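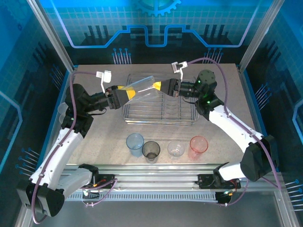
4. Setting up and loading the Rinura 453 rack

You have by now unpacked the rack (section 2) and washed off the film it travels in (section 3). If you skipped section 3, the rack will smell faintly of warehouse and so will your first glass of water. Go back and do it; we'll wait.

4.1 Choosing a spot

1. Clear a flat stretch of worktop or table. The rack wants a level surface. It will put up with a slight slope, but the cups won't, and the round ones will be first to say so.

2. Leave 50 mm between the back of the rack and any wall or tiles.

3. Check there is at least 300 mm of open space above the rods. Under a low shelf you will be able to put things in at a slant and will then find that they don't come out at the same slant.

4. Keep one side of the rack free for things on their way in. This is the waiting side. Which side you pick is your business, but pick one and tell the rest of the household.

5. Set the rack down and press on each corner in turn. If it rocks, turn it end for end and press again. If it still rocks, try it somewhere else before you blame the rack. Worktops are seldom as flat as their owners believe.

Caution: Do not stand the rack on a hob, including a hob that is off. Hobs that are off have a way of being put on.

Note: The 453 has no tray in the box. The Arain tray fits beneath it and is sold separately, a decision we have heard about from customers. A folded tea towel does nearly as well and comes in nicer patterns.

4.2 Sorting before you load

Most complaints about the rack being too small come from people who load in the order the washing-up bowl hands things over. Cups go in first because they are on top, then there is nowhere for the big container, then the big container goes on top of the cups, and then somebody writes to Jultdale.

1. Put everything down on the waiting side before any of it goes in the rack.

2. Group it loosely: large square-cornered things (food boxes, storage tubs), tall things (jars, bottles), and cups.

3. Stand the cups in a row or a small huddle, with a finger's width between them. Don't nest them. Two wet plastic cups pushed together form a bond that engineers would be proud of.

4. Look for clear cups in particular. A clear cup on a pale worktop is very nearly not there, and an elbow will find it before an eye does. If you own coloured ones, mix them in and the row becomes much easier to see. Matching sets look splendid in the cupboard and are a nuisance everywhere else.

5. Tip out anything still holding water. The rack drains what drips. It isn't a sink.

4.3 Placing large containers

Clear plastic food containers are the awkward customers. They are light, they are slippery, and their flat bottoms will hold a pool of water all night if given the chance.

1. Use two hands. Grip opposite walls and leave the rim alone, as thin rims bend and then spring.

2. Tilt the container as you lower it, so that one edge meets the rods before the others.

3. Rest that edge between two rods and let the rest follow down. The container should lean, open side downwards.

4. Let go with one hand, then the other. If it starts to slide, move it along by a rod and try again.

5. If two people are doing the washing-up and one is passing things over, agree who has hold of it before either of you lets go. We include this step at the request of our returns department.

Caution: Do not wedge a container so tightly that the rods spread. They will go back. The container may keep the stripes.

Lids go upright in the dividers, one to a slot. If you can't find the lid, it is in the same place as all the other lids, and we don't know where that is either.

4.4 Placing jars and glasses

1. Turn the jar upside down over the sink and give it one shake. More than one is showing off.

2. Lower it mouth first on to the rods, towards one end of the rack. Keeping the tall pieces to an end leaves the middle open for whatever comes next.

3. Check that the rim sits across at least two rods. A rim that sits on one rod and hope will tip when the next thing goes in.

4. Leave a gap on either side of each jar so the air can get round it.

5. Add cups last, also upside down, working from the back row to the front. Reaching over a loaded front row with a wet sleeve is how front rows come to grief.

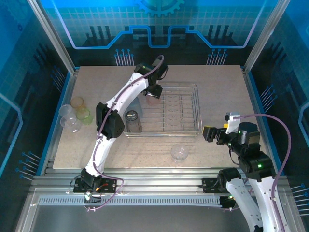 Fig. 4b. A dark-tinted jar upside down in the left part of the rack, with a group of cups at the left edge of the table.

Note: The dividers are shaped like a row of chevrons. Plates and lids lean into the angle. Jars and cups should sit beside the dividers or between them and never balanced on the points, however neat it looks for the first few seconds.

4.5 How much is enough

With ordinary cups, we suggest no more than 8 in the rack at once alongside a jar or a container. It will take more. So will a lift, and people have regretted that too.

If there is more washing-up than rack, do it in two goes. Dry the first lot by hand, or leave the second lot on the waiting side until there is room. Stacking cups on top of upturned cups is allowed in the sense that we can't stop you.

Mixed loads are fine. Tinted glass, clear plastic and whatever the children drink out of can all share. Keep heavy glass and thin plastic a little apart, and put the heavy piece in before the light one.

4.6 Unloading

1. Start with the lightest things, normally the cups.

2. Lift straight up. Dragging a cup sideways across the rods makes a noise like a very small tram and scuffs the rim.

3. Turn each piece the right way up over the rack. There is always a little water in the fold under the rim, and it is better off there than down your front.

4. Take the large container out with two hands, the same way it went in.

5. Wipe the surface under the rack before you put the next load in. Once a week will do if nobody is looking.

4.7 Things that may go wrong

Cups dry with spots on them. Your water is hard. Wipe them with a dry cloth while they are still damp, or learn to regard the spots as decoration.

A container keeps sliding. The tilt is too shallow. Stand it a little steeper, or park something heavier against it.

The rack has wandered along the worktop. Check that all the feet are still on. The rubber caps come off quite easily and roll a surprising distance. Spares are listed with the Arain tray in section 7.

Rust-coloured marks under the feet. See section 6. Please don't use wire wool first and read section 6 second.

The rack is permanently full. This is a cupboard problem. Nothing in this manual covers it, although the Hundovura wall shelf leaflet, also in the box, would like a word.

Go on to section 5 for fitting the cutlery cup. If your rack came without one, check inside the cardboard corner pieces before you ring us.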